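Teguh Chong has read 134 sets of household accounts from the nineteenth century, and he would like it known that most of them are about butter.

"You go in hoping for scandal," he says over coffee in his kitchen, where we are meeting because his office has been given to a photocopier. "You come out knowing what a widow in Brarniner paid for suet."

His subject is the funeral meal: who cooked it, who carved it, who had to write the thank-you notes. The best source is the Tsakiris family, who kept a boarding house and wrote everything down, including what the mourners broke. For one burial in February, the women of the house started baking at four in the morning and fed almost 134 people by dark. The men, according to the same ledger, "saw to the horses."

"There were two horses," Chong says.

He is careful about how far he pushes this. Men paid for the coffin and the carriage, and their names are on the receipts. The food shows up as flour and eggs, with no name beside it at all. It took him eight years to match the handwriting in the Tsakiris books to three sisters-in-law, one of whom could not stand the other two – she docked them for candles.

The oldest item in his files is a recipe for funeral biscuits dated 1773. He has baked them nine times. I was offered one.

"They're meant to be hard," he said, watching me. "You wrapped them in paper and took them home. Some people kept them for years."

I asked whether his own family does anything of the kind. His aunts do the cooking, he said, and have a phone tree that could run a small country. At the last funeral he asked to help and was handed a stack of folding chairs.

"So I suppose I saw to the horses."

His book on the Tsakiris ledgers is with its second editor. The first one wanted less butter.

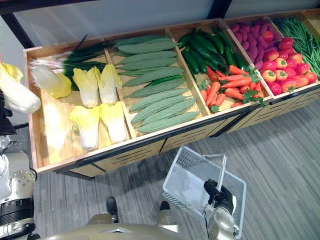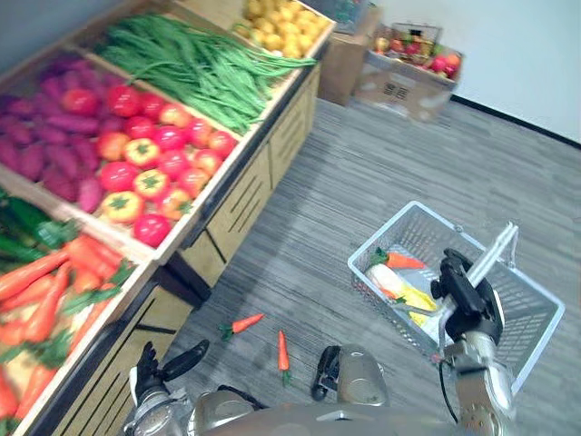 Vegetables on display in wooden bins.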